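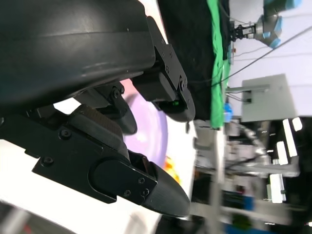

Trerkoda Text Collections Group, Lakedia Library Services

Kamonwood Recipe Card Corpus: README

Summary

The Kamonwood Recipe Card Corpus is a set of transcribed household recipe cards. Each record holds the text of one card, split into title, ingredient lines and method, with a small number of fields on handwriting and condition. It was built for work on ingredient parsing, unit conversion and regional cooking vocabulary. The text is in English. There are no card images in the release.

Contents

cards.jsonl: one record per card, UTF-8, one JSON object per line
units.csv: unit strings as written, with a normalized form
terms.csv: ingredient names that have more than one spelling in the corpus
splits/: train, dev and test lists of card IDs
CHANGES.txt: release notes

Source material

The cards come from 88 recipe boxes donated to Lakedia Library Services. Most boxes hold a mix of handwritten cards, typed cards and newspaper clippings. Clippings were left out. Typed cards were kept if they carried at least one handwritten change, such as a crossed-out amount or a note on oven time.

Boxes were numbered in the order they arrived. The box number is the first part of every card ID, so K041-017 is card 17 from box 41. Card numbers follow the order of the cards in the box. Dividers were not numbered, but the divider label, if any, is stored in the section field. Section labels are copied as written and include spellings such as "Deserts" and "Casseroles & Misc."

Record fields

id: card ID, string
section: divider label, string or null
title: title as written, string or null
ingredients: list of strings, one per written line
method: string, line breaks kept
notes: text from the margins or the back of the card
hand: "print", "cursive", "typed" or "mixed"
condition: 1 to 4, where 1 is fully legible
yield: servings or amount as written, string or null

A missing title is null. An empty title string is an error and should be reported.

Transcription rules

Spelling and capitalization follow the card. Fractions are written with a slash, so the single-character fractions found on typed cards become 1/2, 1/4 and so on. "T" and "t" are kept distinct where the writer used both. If a writer used only one of them, the letter is copied and the unit is marked ambiguous in units.csv.

Crossed-out text is dropped from ingredients and method and placed in notes with the prefix "struck:". Illegible words are marked [?]. A guess is given as [?butter]. Stains are not recorded except through the condition value.

Names of private persons in titles and notes were replaced with [NAME]. "Aunt [NAME]'s Corn Pudding" is the normal pattern. Phone numbers and street addresses were replaced with [REMOVED].

Units

units.csv lists 338 distinct unit strings. Many are spelling variants of cup, teaspoon and tablespoon. Package units ("1 small can", "1 box") have no metric value in the normalized column, as package sizes changed over the years and most cards are undated. "Oleo, size of an egg" and similar phrases are treated as units of comparison and given the type "approx".

Quality checks

A sample of 200 cards was transcribed twice by different people. Most differences were in line breaks and punctuation. Differences in amounts were resolved against the card, and the corrected reading is the one in the release. The second transcriptions are not included.

Known problems

Boxes 12 and 13 share a number of cards copied out by the same writer. They appear twice and are in the same split.
The hand field is unreliable for cards with fewer than 20 words.
Oven temperatures written as "slow", "moderate" or "quick" are not converted.
Some method fields begin in the middle of a sentence where the first card of a pair was lost.
Condition values for boxes 1 to 9 were assigned before the scale was fixed and run low.

Use

The recipes are not tested. Several canning and preserving cards describe methods that do not meet current food safety guidance and should not be followed.

Loading

Read cards.jsonl line by line. The Lecomte parser accepts the ingredients field directly, with the option keep_case set to true. Without that option, T and t are merged.

Corrections

Send the card ID, the field name and the proposed reading. Corrections are checked on Thursday and go into the next release.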